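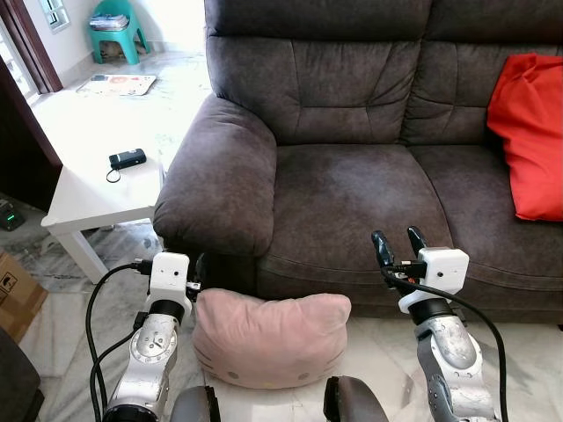 Ticket: Silirel engine monitor, false oil pressure warning in cruise
Status: Open (reopened by owner)
Opened: 6/28/20
Aircraft: four-seat single, fixed gear, based at Hovland
Tach time at first fault: 1,165 hours
Sender: Zellell, fitted new with the monitor

Owner, first report
The Silirel unit flags low oil pressure in level cruise. It comes on at 110 knots indicated, engine smooth, oil temp normal, no change in sound. The number drops to zero in one jump, sits there for a few seconds, then comes back to where it was. Oil doesn't do that. I landed anyway, as anyone should, and found the level where I had left it and no oil on the belly. Before somebody asks, yes, the connectors are pushed home.

Silirel support
Thank you for the report. Please confirm that the connectors are fully seated and that the unit is running the current software. If the warning continues, replace the pressure sender.

Owner
See my last sentence about the connectors. Software is current. I'm not keen to buy a sender on the strength of one email. Has anyone looked at the data file I attached? The drop takes place between one sample and the next. I'd like to hear how a worn sender does that and then reads perfectly for the next half hour.

Silirel support
The file has been passed to the technical team. Senders do fail intermittently. We would suggest replacement as a first step. Until the cause is known, please treat every low oil pressure indication as real.

Owner
I do treat it as real. That's why I have now cut three flights short.

Mechanical gauge teed in by the shop (Mustow) for a ground run. Needle steady in the green from idle up to full power. Silirel reading agreed with it the whole time and no warning appeared. So the engine has pressure, at least on the ground, and the fault didn't show. I don't count this as proof of anything in the air.

Mustow, shop note
Sender removed, port clean, no debris. Resistance checked cold and at running temperature, both within the Zellell sheet. Harness wiggled at the firewall with power on, no change. Sender refitted on the same hose. Our opinion is to replace the sender and fly it.
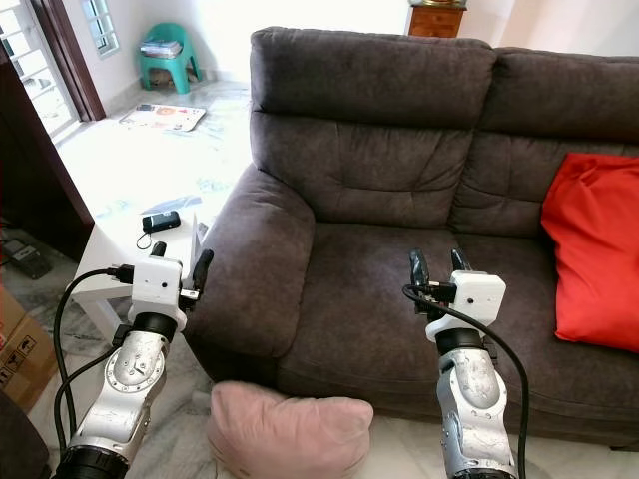

Owner
Everybody's opinion is to replace the sender, and I notice that I'm the one who pays for it. But fine. New Zellell sender fitted, same part number, leak check done after the run. Flew the next morning in smooth air. Warning came on at the same speed, same jump to zero. So that was money well spent.

One thing I hadn't written down before. Both times I looked, the landing light was on. I turned it off and the reading came back. I turned it on again and nothing happened, so it may be chance. I have seen too many faults "solved" by whatever switch was touched last.

Silirel support
Thank you for the update. Electrical noise is a possible cause. Please check that the monitor is grounded at the single point shown in the install manual and not to local structure.

Owner
Now that is a better question than the last two. The install paperwork says it was done per the manual. I would sooner see the wire.

Mustow, shop note
Monitor ground traced. It goes to the correct block. Sender return does not: it shares a terminal behind the panel with the landing light return. Terminal was tight, but the crimp on the light side turned in the fingers. Crimp remade. Sender return moved to its own position on the ground block. Bus load with the landing light on went up by 6 amps, which is normal for the lamp fitted. 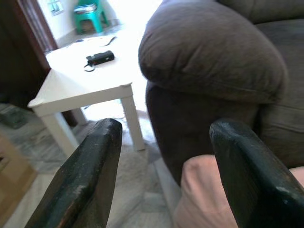 Owner
Two flights since, light on and light off, no warning. Silirel support has asked if the ticket can be closed. No. It went longer than that between warnings when nothing at all had been fixed, and both flights were in calm air with hardly a bump. A loose crimp does explain the sudden jump, and it explains the light – some of the time. It doesn't explain why it liked 110 knots, unless the panel shakes at that speed, and I haven't felt it do so.

I'm also asking again about the first sender. If it tested good, and Mustow wrote that it did, I would like Silirel to say whether the new one goes down as a warranty part. Old one is tagged and on my shelf.

Silirel support
We have asked for a decision on the sender. The ticket can stay open until September if no further faults are seen.

Owner
Leave it open. Next entry after I've had it up on a rough afternoon with the light on.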